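Tumau library to close for seven days

April 25, 2022

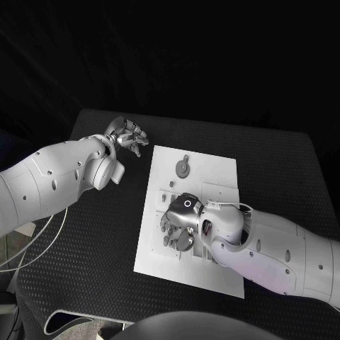 Tumau Library will shut for seven days from tomorrow while new carpet is laid in the reading room and children's area.

Branch manager Magnus Mowat said no overdue fees would be charged during the closure, and holds would be kept for an extra three days once the doors reopen.

The after-hours return chute on Lindetti Street will be locked. Borrowers can return items to the Gririk branch, which is open until 5 pm on weekdays.

The work follows a survey in which 378 members were asked what they wanted fixed first. The old carpet was laid 11 years ago and had lifted near the entrance.

Story time moves to the Nanayakkara Centre. Bookings are not needed.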